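3.2 Collecting the examples

I'll say up front that we didn't start with a grand plan. Our first round, back in April, was me and Sihan Xia passing the grippers back and forth in my spare room in Sustham and putting cloth things into boxes until our wrists hurt. We got 300 episodes that way, and most of them looked so much alike that the policy learned one motion and stuck to it (a lovely motion, but only one!). So for the set we call Jamitz we changed the rules, and this section is mostly about those rules.

The big one is that we work in lived-in rooms. Bram Willems talked his relatives and half his street into lending us bedrooms, and we left them as they were, with toys, coats, curtains, whatever was there. The second rule is mixed contents. A box holding one neat towel is easy. A box with several soft things lying against each other is where the learner gets confused about which edge belongs to what, and that's the kind of confusion we wanted plenty of. The third is two hands, always, even when one would do, and the person holding the grippers decides which hand goes in first. We never scripted that part. Arsalan Mughal wanted to, and we argued about it for a good while, and I'm glad he gave in.

Figure 4 comes from one of the bedroom sessions.
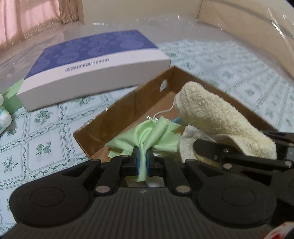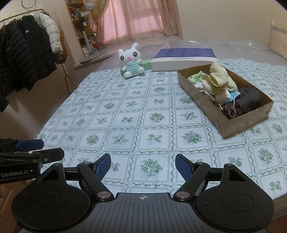 Figure 4. Two views from the box task, bedroom setting. Cloth items share one open cardboard box.

Each person did a short warm-up that we threw away, then recorded until they felt sloppy, which for me is sooner than I'd like to admit. In the end we kept 652 episodes out of more than 1000. Kristof Wouters went through every one of them and dropped anything where the tracking jumped or a finger pad lost the cloth for reasons we couldn't make out on playback. We kept the honest fumbles, though! If somebody grabbed two layers, noticed, let go and tried again, that went in with a "retry" tag, and we come back to those in Section 5.

One thing I'd do differently is the labels. We wrote the item names by hand, so the same item can be "towel" in one episode and "small towel" in the next, and Hendrik Verbeke spent far too long merging them. The cleaned list was frozen on Nov 30, 2023, and all the training runs in Section 4 use that version.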